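The lights came back on

The power came back at 4:20 in the morning, eleven hours after it went out. I know the time because the refrigerator woke me up, and then the lamp I had left switched on in the hallway.

I live on the low side of Grurnow, three streets up from the creek. The storm came over the ridge in the late afternoon. We had been told to expect heavy rain and some wind. The rain was what they said it would be. The wind was a lot more than that. It lasted less than an hour and took down trees all along the Radadcombe road, including the big one at the turnoff, which fell across both lanes and pulled the lines down with it.

The utility's outage page listed 2794 customers without power at its highest point. That covers us, Fonditz, and the farms in between. By the next evening the number was under 500, and most of those were on the Fonditz side, where the poles themselves had snapped and had to be replaced.

My own damage was small. I lost a section of gutter and a length of fence, and water came in under the back door and got as far as the kitchen mat. The neighbors across the street had a limb come through the roof of their porch. They were inside at the time and weren't hurt. They stayed with family for two nights and are back now with a tarp over the hole.

I walked down to the creek the next morning. The footbridge is still standing but the railing on the upstream side is gone, and there is tape across both ends. The water had been over the parking lot and left mud on everything up to the height of the curb. A crew from the county was clearing the culvert with a small excavator. They had been at it since before sunrise and still had the rest of the street to do.
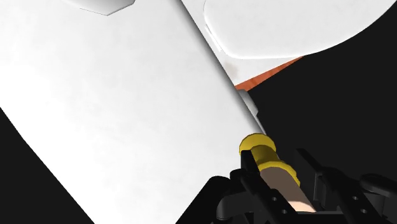
White panel, rendered view.

The school gym in Fonditz was opened as a shelter that first night. I drove over with blankets once the road was open in one direction. There were 30 cots set up and a little more than half of them had someone on them. The rest of the people there had come in to charge their phones and get something hot to drink. The gym had a generator running outside the side door, and it was loud enough that you had to lean in to hear anybody.

Cell service was bad until the second day. Texts went through, sometimes an hour late, and calls mostly didn't. The county put its updates online, which was not much use to those of us who couldn't get online. Somebody printed them out and taped them to the door of the grocery store in Price, and that was how I learned about the boil-water notice. I had already made coffee with water from the tap by then. I felt fine. The notice was lifted on the third day.

If you are still cleaning up, this is what I have been told so far:

Branches can go to the curb if they are cut to four feet or shorter. The trucks are starting in Fonditz and working back toward us, so it will be a while.

Wet carpet and drywall go in a separate pile from the branches.

Take pictures before you throw anything out. My insurance company asked for them on the first call.

The transfer station is waiving its fee through the end of September. I went twice and waited 20 minutes the first time and not at all the second.

The Radadcombe road is open again, with one lane closed at the turnoff where they are still working on the shoulder. The bus is running its normal route except for the creek stop, which has been moved up to the corner by the laundromat. I haven't heard a date for the footbridge. An engineer has to look at it first, and there are two other bridges ahead of it on the list.

I have a gutter to put back up and the ladder is borrowed, so that is tomorrow morning. The fence can wait until the ground dries out enough to hold a post.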